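Himgate - Handgreifer im Eigenbau, Galerie zum Zwischenstand

Mittwoch, 20. August 2025

Im April lag Himgate noch als Bleistiftskizze auf der Rückseite einer Stromrechnung, und jetzt gibt es endlich etwas zu zeigen! Nadiia Tkachenko und ich bauen in der Gemeinschaftswerkstatt Plusen an zwei Greifern, die man in die Hand nimmt und mit denen man Dinge fasst, ablegt und umsetzt, links und rechts gleichzeitig. Filip heißt der linke, Fadeo der rechte. (Die Namen standen fest, bevor die erste Schraube drin war.)

Die meiste Zeit haben bisher die Finger gefressen. Sechs Fassungen haben wir gezeichnet, und bei jeder haben wir wieder am Winkel der Klemmflächen gefeilt. Die ersten waren viel zu zierlich, die nächsten sahen aus wie Wäscheklammern und griffen leider auch so. Inzwischen sind wir bei schlichten, kantigen Blöcken gelandet, und ich bin ganz verliebt in sie - so simpel, und so leicht abzuschrauben, wenn man doch noch mal etwas ändern will.

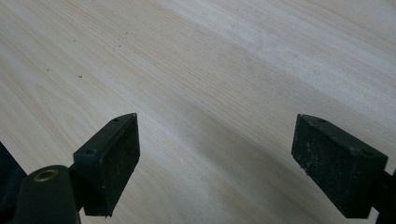
Die Fingerblöcke, offen über der Holzplatte. Links unten der messingfarbene Ring im Gehäuse.

Was uns bei den Blöcken noch fehlt, ist ein guter Belag. Smaranda Avram hat uns Reste von Fahrradschlauch mitgebracht, die wollen wir als Nächstes aufkleben. Moosgummi haben wir schon durch, das war nach 30 Griffen durchgescheuert. Wer einen Kleber kennt, der auf Schlauchgummi wirklich hält, bitte melden!

Beim Üben zu zweit am Tisch merkt man erst, wie viel die Hände sonst nebenbei erledigen. Mit dem linken Greifer geht es in die kleine eckige Schale mit dem Gittereinsatz, dort wartet etwas Rundes, Orangegelbes, und der rechte soll daneben ruhig bleiben, bis er dran ist.
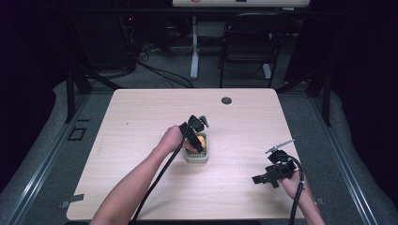

Die Kabel sind das nächste große Thema. Sie gehen hinten heraus und am Unterarm entlang, was beim Greifen kaum stört, beim Umgreifen aber schon. Nadiia möchte sie mit Klettband am Ärmel führen, ich hätte lieber einen dünneren Mantel und einen Winkelstecker. Wahrscheinlich probieren wir beides - das Klettband liegt schon da, die Stecker muss ich noch bestellen.

Dann kommt die Dauerprobe, auf die ich mich am meisten freue: 4000 Mal auf und zu, pro Greifer, verteilt auf mehrere Abende. Wir führen eine Strichliste an der Werkstatttür, und wer bei Plusen vorbeikommt, darf gern mitdrücken. Die Zeichnungen der aktuellen Finger gibt es auf Anfrage, die älteren suche ich noch zusammen.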